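The Bridge Under Letter B

When Neusa Barbosa came to Limlow she knew the language from books, and from the radio, and from the mouth of one aunt who had been a cook on ships. She took a room over the chemist's in Pascual Street. In the second month she found work with a small publisher named Jornden, who made calendars, cookery books and, every second year, a dictionary of dreams.

The dictionary was old. The first edition had been written by a retired schoolmaster who believed that all dreams came from the stomach, and the later editions had been corrected by people who did not believe this, but who had not had time to remove it everywhere. Under Cheese it still said: eat less of it. Neusa was given the letters A to F and told to make them sound as if one person had written them.

She liked the work. She sat at a table by the window with a pencil and the old edition, and she read each entry in a low voice to hear where it stumbled. Anchor: a wish to stay. Apple: a temptation, or good health, according to its colour. Baker: somebody is preparing something for you. She did not know if any of it was true. She had asked this on her first morning, and the editor had looked at her in a kind way and told her that it was in print.

When she came to Bridge she stopped for four days.

The old entry was short. Bridge: a change is near. If the bridge is sound, the change is good. If it is broken, do not travel. That was all, and below it the schoolmaster had added a line about pickled onions.

Neusa had dreamed of a bridge since she was a child. It was always the same one, a stone bridge in the town of Dreltine, where she had been only once, with her father, to collect a sewing machine. In the dream she walked on it from the side of the church. The stones were dry and good. There was a low wall on both sides and she could put her hand on it. When she reached the middle she always met a person coming from the other side, and she always woke before she could see who.

So the bridge was sound, and yet she had changed country, lost the aunt, and learned to sleep in a room that smelled of cough syrup, and she could not have said whether the change was good. She wrote an entry and crossed it out. She wrote another. In the evening she carried the paper home, which was not allowed, and wrote a third one at the kitchen table with the radio on.

The publisher received letters from readers, and because no one else wanted to answer them, these also came to Neusa. Most were about teeth. One of them was dated 23 September 2021 and written with blue ink in a very straight hand. It was signed Ebuka Ezeani, and it said this:

"Dear Sirs, I bought your dictionary of dreams at the railway station and I have read it from the first page to the last. It has 2000 entries according to the cover. I dream of a bridge, and your book tells me that a change is near. It has told me this for eight years. I am a patient man but I would like to know how near is near. I work for the water office and if I wrote a report in this manner I would be sent home. With respect."

She read it standing, with her coat still on. Then she took off the coat and read it again.

It was the custom of the house to answer with a printed card, which thanked the reader and advised him to keep a notebook beside the bed. Neusa put the card in the envelope, then took it out, and wrote on a clean sheet.

"Dear Mr Ezeani, You are right about the bridge. I am the person who has to repair this page and I do not know how. Could you tell me what kind of bridge it is, and what you do on it? The book does not ask this and I think it should."

His answer came before the end of the week. The bridge was of iron, he wrote, and painted green. He had never seen it awake. He stood in the middle and did not walk. Sometimes he had a lunch box with him and sometimes he did not, and he had noticed no difference. There was water under it, but he could never hear the water, and for a man of his profession this was the part which disturbed him. He asked, at the end, if she had one also. He apologised for asking.

She told him about Dreltine. It took two sheets. She had never written so long in the new language to a real person, and she looked up the word for the low wall and found that it was parapet, and was pleased with it, and used it three times.

After this the letters went back and forth all through October. They were not love letters, and neither of them ever said a thing that could not have been read aloud in the office. He wrote that he had begun the notebook after all, but that he wrote in it at lunch, when he had forgotten most of it, and that what remained was perhaps the useful part. She wrote that her stone bridge had become longer. He wrote that a man at his work dreamed only of numbers, and envied him. She wrote that under Envy the old edition said to drink warm milk.

Meanwhile the editor asked for the letter B.

"It is ready," said Neusa, "except for one."

"Leave the old text, then."

"The old text is not correct."

The editor put down her cup. She was a tired woman with a good heart, and she had brought up three editions like children. "My dear," she said, "how can it be not correct? It is a bridge in a dream."

Neusa had prepared an answer to this, with the verbs in order, but when the moment came she could only say that a man had waited eight years. The editor thought about it. She gave her until the evening.

It rained that afternoon. The chemist had left his radio on downstairs, and through the floor of her room, where she had gone to work in quiet, Neusa could hear that somebody was being interviewed but not what about. She spread the letters on the bed. Iron bridge, stone bridge. He stands, she walks. He hears no water. She had never once looked down to see if there was any.

She closed her eyes, not to sleep, only to go and see. And it was easy, as it is sometimes in the afternoon. There was the wall, the parapet, and her hand on it. She leaned over. Far down there was a river after all, brown and quick, and it made a great noise, and she could not understand how she had walked over it for so many years without hearing.

Then she sat up and wrote the entry in one piece. The new edition had a new form that year, a question and an answer for each symbol, because the editor believed that readers liked to be spoken to. Neusa had been against it. For this one entry it suited her well, and it was printed on its page like this:
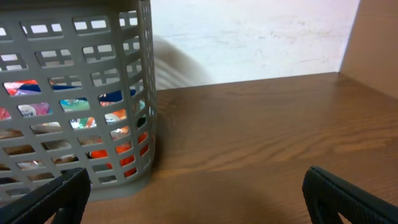

What does it mean to dream of a bridge?

A bridge stands for the time between two parts of a life, and the dream asks what you are doing on it. If you walk, you have already decided something, even if you have not said it aloud. If you stand still, you may need to stay there a while longer, and this is not a bad sign. Listen for the water. It is the feeling you are crossing over, and if you cannot hear it, look down.

The editor read it with her glasses pushed up on her forehead, as she did when she wanted to be strict. She changed one comma. She asked where the pickled onions had gone, and Neusa said that she had moved them to O.

The book came from the printer in spring, with a yellow cover. Neusa sent one copy to Ebuka Ezeani, with no letter, only a strip of paper at the page. She had thought for a long time about a letter and each one had come out either too short or too long.

For some weeks nothing arrived, and she began the letter G to L, which had become hers too. Garden. Gate. Glove. She was in the middle of Goat, a difficult one, when the boy brought the post up and there was the blue ink.

"Dear Miss Barbosa," it said. "I looked down. It is the sea. All this time I had thought it was a river, and I had brought the wrong shoes. I have asked the water office for my holidays, which I have not taken since I started there, and they were so surprised that they gave me all of them together. I will go by train. The line passes through Dreltine and there one must change, with an hour to wait. I would like to see if your bridge is as long as you say. If you wish me to measure it, please write before the fourth, and tell me if I should begin from the side of the church."

Neusa read it, and put it under the edge of the typewriter so that the wind from the window would not take it. She finished Goat. It was not a very good entry and she corrected it later.

Then she went down to the chemist, who kept the timetable of the trains behind his counter, next to the scales, and asked him if she could look at it for a moment. He was on the telephone. He gave it to her over the jars, and she stood by the door, where there was more light, and turned the pages until she came to D.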